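Cleaning and re-zeroing the gripper on my kitchen arm

Since August I have been keeping one robot arm in working order on a kitchen counter, and I promised to a few readers that I will write down how I look after the gripper. It is a small thing compared with the arm, but it takes most of my evenings. The arm has given me trouble once. The gripper gives me trouble every week.

The routine is for the two-finger gripper with the small wrist camera. If yours has another type of finger, the order of the steps is still useful, but please check the screws in your own manual.

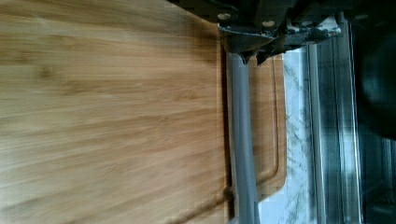
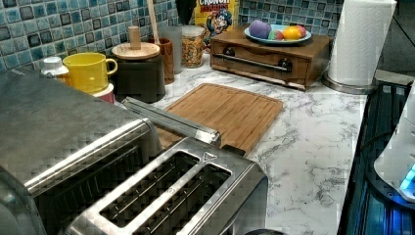
I start always with the power off and the arm parked low, so that if a joint slips it has not far to fall. Then I wipe the fingers with a cloth and a little alcohol. A kitchen is a bad place for a gripper. There are crumbs, there is oil in the air from cooking, and both of them go to the base of the fingers, where the linkage moves. For a long time I cleaned only the tips, and I was surprised that the closing force was different every day. The tips were clean and the linkage was full of flour.

For the linkage I use a soft toothbrush, dry. After that comes one drop of light oil on each pin, and I open and close the fingers by hand 5 times. My first oil was a thick one from a bicycle shop and I regret it very much. It collected dust until it looked like felt. Now I use the thin Zevex oil in the bottle with the needle. I don't say it is the best in the world, but it stays where I put it.

Next are the mounting screws. They become loose from vibration, slowly, and you don't notice until the fingers close with a small angle between them. I check every screw with the short key, and I put a line of paint marker across the head and the metal. If the line is broken next time, the screw has moved. My neighbor in the Pawłowska Street workshop taught me this – the person repairs sewing machines and knows more about small screws than I will ever know.

Now the zero position. This part I did wrong for two months. The controller (mine is a Monura, the older one) remembers the value of the encoder when the fingers are fully closed. If you clean the fingers or change the pads, this value is not true anymore. You must let the gripper warm up first. I run it open and closed for 60 seconds, then I close it on nothing, with low current, and I save the number. The last time I wrote 1,332 in my notebook. The number itself has no meaning for another machine, but I like to see how it walks from month to month. When it jumps suddenly, something is bent or something is dirty.

The wrist camera I leave for the end, when my hands have no oil anymore. Lens cloth only, no liquid. I check that its cable has enough slack with the wrist turned to both limits. Mine broke exactly there in the spring, inside the cover, and I was searching for the fault in the software for three evenings. The new cable is from Gramamia and it is a little longer than the original, so I made one loop and fixed it with a soft strap. Don't use a hard zip tie in this place, it cuts.

The whole work takes me less than one hour if I don't drop a screw. I have a magnet dish now.

One question I could not solve yet: the left finger makes a small click when it opens after a long pause. It doesn't click when I move it by hand. I changed the pin already and the sound is the same. If somebody had this with the older Monura controller, please write in the comments what it was.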